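Table Surface Technician (part-time, fixed term)
Posted by Rafia Naqvi, 8/13/23
3 comments | 12 shares

Arancibia runs furnished study rooms and canteens at two sites, Dranddale and Prirnstead. We are looking for a technician to inspect, clean and refinish the wooden tabletops at both. The post is 9 hours a week, worked in two blocks, and runs until the end of April with a possible extension.

There are 171 tables on the register. Most have light oak tops with an oil finish; the rest are painted and fall outside this post. Each oiled top is checked once a term for scratches, ring marks, raised grain and dull patches, and the result is entered on a card kept in the room's folder. Tops graded C or lower are sanded and oiled again on site.

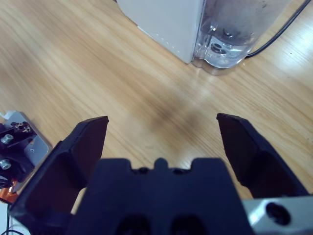 Inspection is done by eye and by hand. Glare from overhead lights and windows hides fine scratches, so each top is looked at from at least two sides and then felt along the grain with a dry palm. Marks that run with the grain are graded separately from marks that cross it. The grading sheet is four pages long and will be supplied before the start date.

Duties
- Inspect tops to the rota and fill in the cards on the same day.
- Clean with a damp cloth and mild soap. No sprays.
- Sand by hand, with the grain, 120 grit followed by 180.
- Apply two thin coats of oil and sign the table out of use overnight.
- Store used oil cloths flat in the metal bin provided.
- Report loose legs and split joints to the site desk. Repairs are done by others.

Requirements
- Experience of finishing bare or oiled wood, paid or otherwise. Please say what you used and on what.
- Able to kneel, stoop and lift one end of a six-seat table.
- Legible handwriting - the cards are not typed.
- Own transport is useful for Prirnstead but not required.

Pay is 1,235 a month before tax. Sandpaper, cloths, oil, gloves and masks are provided. Travel between sites is paid at the standard rate.

To apply, send a one-page letter and the name of one referee to Sinan Saraç at the Dranddale office, quoting reference 91. Applicants who are shortlisted will be asked to sand and oil a small test board, which takes an hour and is paid. Previous applicants may apply again.

Contact | © Arancibia | Back to top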